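Chapter 2
Cooking with Steam

Put your hand in an oven set to 400 degrees Fahrenheit and you can keep it there for a second or two without harm, as long as you touch nothing. Hold it in the steam over a boiling kettle, at barely more than half that temperature, and you'll be burned almost at once. Any cook who has lifted a lid the wrong way knows this.

The difference lies in what happens when steam meets something cooler than itself. Dry air gives up its heat slowly. Steam turns back into water on the surface of the food, and as it does so it releases all the heat that was needed to boil it off in the first place. That heat is large. Bringing a pot of cold water to a boil takes only a fraction of the energy needed to boil the same pot dry, as you may have noticed if you've ever forgotten one on the stove.

In Chapter 1 we looked at boiling, where food sits in hot water and heat reaches it by contact. Steaming works at nearly the same temperature but leaves the food out of the liquid. A green bean loses less of its color and flavor to the pot. A filled dumpling doesn't get knocked around. Dough can be steamed that would fall apart in a rolling boil.

Steamed doughs make up a good part of this chapter. They never brown. Browning on the crust of a loaf needs a dry surface well above the boiling point of water, and in a steamer the surface stays moist. A steamed bun therefore comes out pale, with a thin, smooth skin and a soft inside. Students used to baked bread often think it's underdone and give it too long. Test it by pressing the top with a fingertip — it should spring back.

The equipment is simple. You need a source of boiling water, something with holes in it to hold the food above the water, and a lid. Stacked baskets, metal inserts, and electric steamers all do the same job. What matters most is that steam can move freely. If every hole is blocked by food, the steam has to find its way around the edges, and the middle of the tray cooks last. Buns also swell as they cook, so leave at least a finger's width between them.

Three problems come up again and again in the school kitchen:

Water dripping from the lid. Steam condenses there as well, and the drops leave wet, gummy spots on dough. A cloth tied around the lid will catch them.

Sticking. Line the tray with small squares of parchment, one under each bun, or with a cabbage leaf.

Running dry. Check the water level before a long batch. If you must add water, add it already hot so the steam doesn't stop.

Exercise 2A at the end of the chapter compares three potatoes of equal weight, one boiled, one steamed, and one baked, with the center temperature of each recorded over 30 minutes. Read the safety notes on page 259 before you begin. Work in pairs, and have one person write while the other reads the thermometer. Expect the baked potato to lag well behind — explain why in your lab notebook before going on to the next section.

Comments (3)

Geum-ok Noh
Good clear chapter. My class did 2A with sweet potatoes and had trouble finding three the same weight. Regular ones are easier.

Angus Shearer
The page reference for the safety notes is off in my printing. They're in the back, after the tables.

Emese Mészáros
Is there an answer key for the Chapter 2 exercises? I can only find the one for Chapter 1.
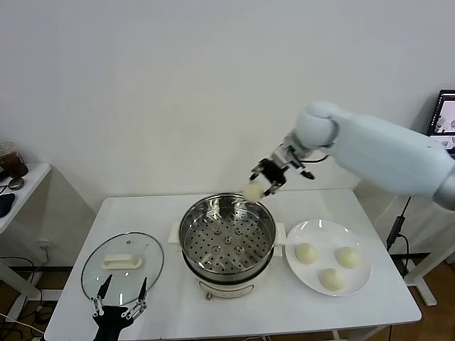
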